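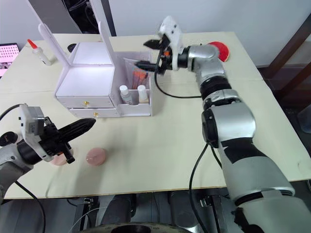 Does a rental flat need its smoke alarms checked before every new tenancy, even if they were checked last summer? Treat it as due every time somebody new gets the keys, and write the result down on the day.

Trillow Lettings – changeover safety checklist, with comments
9th November
By Joanne Oakley

I have been handed a lot of these sheets with every box ticked in the same pen and no comments at all. I don't believe them. A flat that has had people living in it has at least one thing wrong with it, and if the sheet says otherwise I assume the inspector stood in the hallway. So this version has my comments under each item, taken from the Menside flats, and I would like yours to look more like it.

Mark each item OK, FIX or CAN'T TELL. The last one is a proper answer. Use it.

1. SMOKE ALARMS

[OK] Alarm fitted on every level
[OK] Test button pressed and sounder heard
[FIX] Date on the back of each alarm read and copied to the sheet

The button only tells you that the battery and the sounder work. It doesn't tell you the thing will notice smoke. Take the alarm off its base and read the date. In unit 26 the alarm passed the button test and was past its replacement date, and the previous sheet had it down as "new". New to whom? Replacement ordered. Bleddyn Pumphrey to fit it before the keys go out, and I want a photo of the date label as well as the invoice.

Also look for paint. Painters go straight over the vents and then swear they masked them.

2. POWER POINTS, SWITCHES AND SWITCHBOARD

[OK] Safety switches tripped with the test button and reset
[OK] No cracked plates or scorch marks
[CAN'T TELL] Circuits labelled correctly

Somebody has labelled the board in pencil, and "spare" runs the bathroom fan. I have no faith in the rest. Ravindra Vishwakarma is the electrician for the building and he can go through it properly. We don't open anything up ourselves. If a plate is loose, write FIX and leave your screwdriver in the bag.

Look behind furniture that stays with the flat. The power point behind the bedhead is the one with the double adaptor in it.

3. BALCONY AND BALUSTRADE

[OK] Balustrade firm when pushed at the top rail, both ends and middle
[FIX] Nothing climbable left near the rail
[OK] Drain clear

Two planter boxes had been left hard against the balustrade. The outgoing tenant said they were too heavy to shift, though he had got them up the stairs. They need to go, or at least go to the inside wall. A small child sees a planter box as a step.

On the question of whether the balustrade is "probably fine" because it was fine last time: push it. Use your body weight, sensibly, with both feet on the floor. Rust at the base plates gets written down even if nothing moves.

4. WINDOWS AND BLIND CORDS

[OK] Upstairs window restrictors in place and holding
[FIX] Blind cords secured to the wall

The cord cleat in the second bedroom was stuck on with double-sided tape. It came away in my hand. I was told this is how the supplier does it. I don't care how the supplier does it – it gets screwed to the wall or the blind comes down.

Check the restrictors by trying to open the window past them. Looking at them from across the room is no check.

5. HOT WATER

[OK] Tempering valve present
[CAN'T TELL] Temperature at the bathroom basin

I ran the tap and it felt warm, and that is worth nothing. The thermometer was in the other kit. Barry Bellamy is going back with it and will write the reading on the sheet, in degrees, with his initials. Please stop writing "good". Good is not a temperature.

Heater outside: relief valve drain was clear and nothing was stacked against the unit. The cupboard at the Limunwood end had paint tins in it again. Moved to the shed.

6. STAIRS, FLOORS AND LIGHTING

[OK] Handrail fixed along its full length
[FIX] Stair nosing, second step from the top
[OK] Common stair lights working

The nosing lifts at the left-hand side. It has been reported before and marked as repaired. A dab of glue had been put on it. I have asked for it to be taken off, cleaned and refixed, and until that happens there is tape on it and the new tenant will be told in writing.

Switch the stair light on and wait for it to time out while you are on the landing. If you are left in the dark before a slow walker would reach the door, the timer is too short. The timer there is all right, to my surprise.

7. KITCHEN

[OK] Cooktop ignites and shuts off at every burner
[FIX] Rangehood filters
[OK] Anti-tilt bracket on the oven

Filters were thick with grease. The cleaning invoice from Baptiste lists them as done. I have sent it back with a question mark. Vendula Hrnčiar in the office is holding payment on that line until they return and do it, and she is right to.

Pull the oven door down and lean on it lightly. If the oven rocks, the bracket is missing, whatever the sheet from last year says.

8. KEYS AND LOCKS

[OK] Front door opens from inside without a key
[OK] All keys tried in their locks
[FIX] Laundry door deadlock stiff

Graphite, then try it again. If it is still stiff, new lock. A tenant shouldn't need two hands and a shoulder to get out of a laundry.

SIGNING OFF

Do not sign if any FIX in sections 1 to 4 is still open. I have been asked whether an email from a contractor saying "all done" counts as closed. It doesn't. Someone from our office goes and looks, and it can take up to 2 visits, and that's fine by me.

CAN'T TELL items need a name beside them. For this flat they are Ravindra for the switchboard and Barry for the water. Planter boxes are with me.

Leave a copy in the kitchen drawer for the tenant, comments included. I have heard the argument that the comments will worry people. They're the ones sleeping there.

Contact the Trillow office | © Trillow Lettings | Back to top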